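The sofa that would not go up the stairs

We moved to Lurngate in August, which everybody said was a good month for it. It rained on the boxes marked Books and stayed dry for the ones marked Towels.

I want to write about the sofa. My other half thinks I should let the sofa go, and I did try that, on the second landing, and it nearly had my foot off.

We bought it from Tessier, in the shop at Mavdale with the free coffee, after sitting on 26 sofas in one afternoon. By the end you lose all feeling for sofas. They had given us a leaflet called Will It Fit?, with a drawing of a cheerful couple and a tape measure, and I filled in the boxes with great care. Width of front door, fine. Width of hall, fine. There was a box for the height of the ceiling at the turn of the stairs and I wrote "normal" in it.

The ceiling at the turn of our stairs is not normal. It comes down at an angle, like the lid of a piano, and it does this at exactly the point where a sofa standing on its end would like to be at its tallest. I had walked under it several times by then and never noticed, being shorter than a sofa.

The delivery men noticed from the front door. One of them looked up the stairs, then at the sofa, then at me, and asked if I'd measured. I said I had. He nodded the way a dentist nods when you say you floss. They gave it four goes, two with the feet on and two with the feet off, and then they put it down in the hall and got me to sign for it.

So for 14 days we had a sofa in the hall. You can live like that. You come in sideways, you hang your coat on the arm, you eat your toast facing the meter cupboard. The post landed on it very softly. I started taking my phone calls there, and I will say that it is a comfortable sofa, and that I was right about the fabric.

Meanwhile I read up. There is an enormous amount written by people who have got a sofa stuck, nearly all of it at two in the morning. The advice splits into camps. There are the banister people, who will have your banister off before you've finished the sentence. There are the window people, who know a man with a hoist. A smaller group says to saw the thing in half and put it back together upstairs, and they are very calm about it, which I found worrying.

I rang Drililitz, who do the hoist round here, and they were lovely and said it would be 1,000 pounds plus something for closing the pavement. The sofa had cost less than that. I said I'd think about it, and sat down on the sofa to do so.

Upstairs the front room carried on without one. We'd put the rug down and bought the lamp. It's a funny thing to plan a whole room round an object that lives on a different floor.
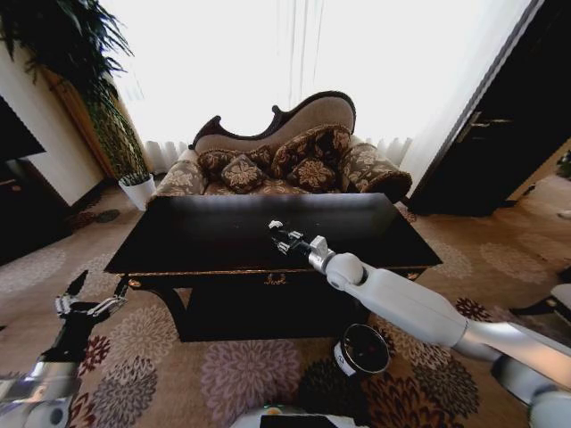

Start with the biggest thing and the worst corner, my sister-in-law wrote back when I asked the family for ideas, and don't buy so much as a cushion until you've walked a cardboard box the same size up there. She added that she'd had a wardrobe in a porch for a whole winter and the cat had got very attached to it.

I'd have liked this in July. Still, we made the box, out of the packing cardboard and most of a roll of tape, and took it up and down the stairs while the sofa waited. It jammed in the same spot every time except once, when we turned it back to front and went up with the arms leading. We did it again to be sure and then tried the real one that evening, feet off, door off, handrail off (the banister people had a point there, I admit).

It went up. There's a long grey scrape on the sloping bit of ceiling, and one of the feet hasn't been seen again, so that corner sits on a paperback. If you're ever round, take the other end. And if you know how to get a scuff out of matt white emulsion, the comments are open.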